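Help Desk > Hot Water & Plumbing > Resolved
Opened by Kobina Acheampong, updated in July
7 replies · 2 shares

Ticket: Toilet cistern refilling by itself through the night

Hello all, and thanks in advance to anyone who has the patience to read this. I'm in a two-bedroom unit on the ground floor, built in the eighties I think, with a Clegg close-coupled toilet that was here when we moved in. For the past few weeks the cistern has been topping itself up when no one has been near it. You hear a short hiss, maybe ten seconds' worth, and then it goes quiet again. During the day I hardly notice, but at 2 in the morning, with the bedroom on the other side of the wall, it might as well be a kettle.

What I've tried so far:

I turned the little tap on the wall off and on again. No change, except that the tap is now stiffer than it was. I took the lid off and had a look inside, and everything seemed to be where it should be, though I'll admit I was comparing it to a drawing on the back of a packet. I bent the float arm down a touch, because my father always did that, and the water now sits a bit lower than the line. Still hissing. My partner suggested we simply flush before bed and hope, and we gave that a fair go as well.

The water bill came in at $136, up from what we normally pay, so I'd like to get on top of it before the next one. Happy to buy parts. I'd just like to buy the right ones.

Reply from Nigel Tindall, 8:40 am

Good morning Kobina, and what a nicely written ticket. Most of what we get is "toilet broken, please advise", so you've made my first cuppa of the day a pleasure.

A short refill every so often, with nobody flushing, nearly always means water is slipping out of the cistern into the bowl. The level drops a little, the float drops with it, the inlet valve opens, and you get your hiss. So the inlet valve is probably doing its job, and I'd leave the float arm alone from now on (put it back where it was if you can remember, no harm done if you can't).

Let's find out for certain before you spend any money. Take some food colouring – blue or green is easiest to see – and put a good few drops in the cistern. Don't flush. Leave it for 30 minutes, then go and look in the bowl. If there's any colour in there at all, the washer at the bottom of the flush valve isn't sealing. If the bowl stays clear, try it again overnight, and write back to me either way. Slow leaks can be shy.

While you're waiting, see if there's a model name moulded into the plastic of the flush valve. On the Cleggs of that age it's generally on the side facing the wall, naturally, where you need a torch and a small mirror to read it.

Reply from Kobina Acheampong, 7:15 pm

Thank you Nigel, that was very kind. I used green, and there was a pale green streak down the back of the bowl well before the time was up. I was rather pleased, which is a funny way to feel about a leak.

The valve says Luvenora on it, and then a number I can't make out.
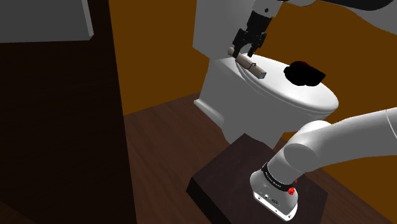

I rang the hardware shop on the way home and the chap there had two kinds of washer, one flat and one with a raised lip. He wasn't sure which I'd need and offered to sell me both. There's also a whole replacement valve from Bustora for a good deal more. Would you go straight to that, or am I getting ahead of myself?

Reply from Nigel Tindall, 7:55 pm

You're getting ahead of yourself, but only by a step! Try the flat washer first. Turn the water off at the wall, flush to empty the cistern, give the valve a quarter turn to the left and lift it straight out. The old washer pulls off by hand. Wipe the seat underneath with a soft cloth while you're in there, and run a finger round it. If it feels gritty that's only scale, and a bit of white vinegar will shift it. If you feel a crack or a nick, stop there and let me know, as a new washer won't cure that.

Go easy on the wall tap when you turn it back on – it'll loosen up with use.

Reply from Kobina Acheampong, 6:30 am

Flat washer fitted last night. The seat was gritty as anything and the vinegar did the trick. I repeated the test with blue this time and the bowl was still clear this morning. No hissing that either of us heard, and I was awake for a good part of it, listening. The float is back up and the water is at the line.

Please close the ticket, with my thanks.

Status: Closed by Nigel Tindall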